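Week 6 handout: Import tariffs, quotas and home production of staple foods

Module: Food Policy and Trade
Convenor: Johanna Berchtold
Seminar groups: Merle Sutcliffe (Group A), Nkrumah Quartey (Group B)

We use cookies to remember your settings and to see which pages are read. Accept all | Manage choices

1. Where we are in the module

Last week dealt with why governments want to grow more of their own food. This week is about the tools they use at the border to bring that about. Next week we move to spending inside the country: input subsidies, guaranteed prices and public storage. Try to keep the two sets of tools apart in your notes, as the exam asks you to compare them.

The running case is rice in Plonalden, the teaching country we have used since week 2. Plonalden eats a lot of rice, grows part of it in the Bruta valley and buys the rest from abroad through the port at Weramach. All figures for Plonalden are made simple so that the sums can be done by hand.

2. Terms you need

Tariff: a tax on goods as they come into the country. It can be a share of the value (ad valorem) or a fixed sum for each tonne (specific).

Quota: a limit on how much may be brought in over a set period, usually a year.

Tariff-rate quota: a low tariff up to a certain amount and a higher one on anything beyond it.

World price: the price at which the country can buy from abroad, delivered to the port and before any tariff. We treat Plonalden as too small to change it.

Farm-gate price: what the grower gets. It is lower than the price in the shop by the cost of drying, milling, bagging, transport and the trader's margin.

Self-sufficiency ratio: home production divided by total home use, shown as a percentage. Stocks are left out of the simple version. If stocks are rising or falling a lot, the ratio can mislead, and we come back to this in section 6.
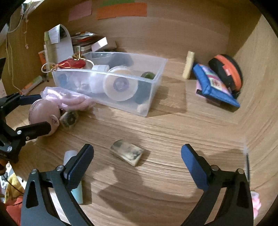
3. What a tariff does

Take a world price of 40 crowns a bag at Weramach. The government brings in a specific tariff of 10 crowns a bag. If imports continue, the home price goes up to 50.

Four things follow.

Growers in Bruta receive more for each bag and plant more. How much more depends on land, water and labour. Rice land cannot be made in a season, so the first response is usually small. Growers put more fertiliser on the fields they already have, or take a second crop where the water allows.

Buyers pay more and buy a little less. Some switch to maize or cassava. Poor households spend a bigger share of their income on staples, so the same rise in price takes more from them in proportion.

Imports fall from both ends, with home supply going up and home demand going down.

The treasury collects the tariff on whatever still comes in. Note that a tariff high enough to stop all imports raises no revenue at all. Students often miss this and lose easy marks.

There is also a loss that goes to no one. Part of it comes from growing rice at home that could have been bought more cheaply, and part from buyers who go without. On the diagram these are the two small triangles. Draw the diagram yourself at least once without looking at the slides.

4. What a quota does

Suppose the government limits imports to exactly the amount that would come in under the tariff of 10 crowns. The price at home again goes to 50. Growers gain the same and buyers lose the same. The difference is in who gets the 10 crowns on each imported bag.

Under the tariff it goes to the treasury. Under the quota it goes to whoever holds the import licence, unless the licences are sold at auction. This extra income is called quota rent. Where licences are handed out by a ministry, firms have a strong reason to spend time and money on getting them. Mitsuko Higuchi's paper on the reading list follows the licence system at Weramach through several changes of minister and is clear on how the rent moved about.

A quota also behaves differently when conditions change. If the home harvest fails under a tariff, imports rise to fill the gap and the price stays at 50. If it fails under a quota, imports cannot rise and the price climbs until someone lifts the limit. Lifting it takes time. Ships have to be booked, and the rice may arrive just as the next harvest is coming in, which pushes the price down when growers want to sell.

5. The millers

Most textbook treatments leave out the millers. They matter a great deal in practice.

Mills in Plonalden can work in two ways. The older ones in Bruta buy paddy from growers and mill it. The newer plant at Pirihi, on the coast, was built to handle brown rice brought in by ship. It polishes, sorts and bags it for the towns. A tariff on milled rice that leaves brown rice free helps Pirihi a good deal and does very little for Bruta.

This is called the effective rate of protection. You look at the tariff on the finished product and the tariff on the main input together, and ask how much the two change the value added by the processor. The worked sum is in the slides. You should be able to do it with a different set of numbers.
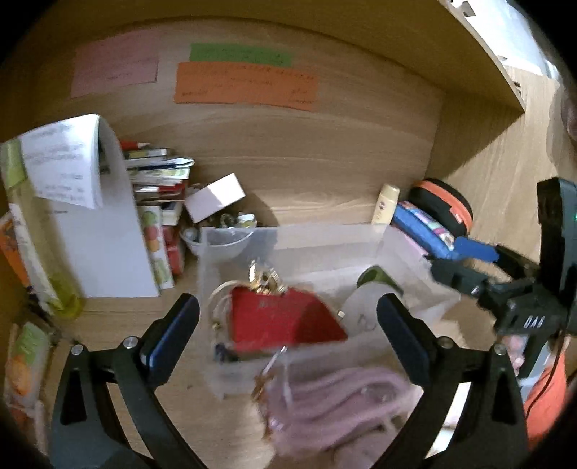 Quality matters as well. Town buyers in Plonalden like long, unbroken grain that cooks dry. Paddy that is left too long in the field, or dried too fast on the roadside, cracks in the mill. If 37 per cent of the grain comes out broken, the mill has to sell that part at a lower price, and it pays the grower less to cover the difference. A higher tariff raises the price of all rice but does nothing about the cracks. Ruby-Lee Trevaskis makes this point in her chapter on post-harvest work, and it is the best short reading of the week. She argues that money spent on drying floors in Bruta would have done more for growers than the tariff did. You do not have to agree with her, but you should be able to say what evidence would settle it.

6. Measuring self-sufficiency

Ministers like to announce a ratio and a date by which it will be reached. Before you accept a ratio, check the following.

Which product is being measured. Paddy and milled rice are different weights of the same crop. A ratio with paddy on the top and milled rice on the bottom is wrong, and it does appear in print.

How smuggling is dealt with. When a tariff is high and the border is long, part of the trade moves off the books. Recorded imports fall and the ratio looks better, with no extra rice grown. In Plonalden the recorded imports dropped sharply in the December after the tariff came in, and the markets near the border were as full as before.

What happened to stocks. If the state store is being run down, home use can exceed production and recorded imports together. Using last year's grain does not mean the country has become self-sufficient.

What is happening to inputs. A country that grows all its own rice using imported seed, fuel and fertiliser is still open to trouble abroad. The ratio for the grain tells you nothing about this. The same goes for livestock raised on imported feed.

7. Common arguments and how to handle them

"The industry needs time to grow." This is the infant industry argument. It can hold where costs really do fall with experience. Ask what is expected to get cheaper, by how much and by when. Ask too whether the protection has an end date. Eighteen years of temporary protection is hard to defend on these grounds.

"Other countries subsidise their farmers." Often true. A subsidy abroad lowers the world price, which hurts growers here and helps buyers here. Whether to offset it depends on how you weigh the two groups, and on whether the subsidy is likely to last.

"We cannot depend on foreigners for food." This is an argument about risk. Compare the risk of a failed harvest at home with the risk of a closed market abroad. Buying from several countries and keeping a reserve may deal with the second risk at lower cost. It may also not be enough — exporters have tended to close their borders at the same time.

"It will create jobs." Count the jobs in milling and trade as well as those on farms, including any lost at the port. Hand work at transplanting and harvest is seasonal, so be careful about comparing it with full-year jobs.

8. Seminar task

Read the Trevaskis chapter and the first 18 pages of Higuchi. Then write one side of A4 advising the government of Plonalden on whether to replace its rice tariff with a tariff-rate quota. Your note should say:

- who gains and who loses, including the mills at Bruta and Pirihi
- how licences for the lower rate would be given out
- what would happen in a year when the Bruta harvest is poor
- what you would want to know that the handout does not tell you

Bring a printed copy. Group A will argue for the change and Group B against it, whatever you have put in your own note. Nkrumah's group should look again at section 4 before coming, as the poor harvest case was not well answered last year.

Notes are due by noon on Friday. Late notes will be read but not marked.

9. Reading

Essential: Trevaskis, chapter on drying and milling. Higuchi, paper on import licences at Weramach.

Further: the lecture slides for week 2, for the background figures on Plonalden. The short loan copies are at the library desk. Please take them back the same day.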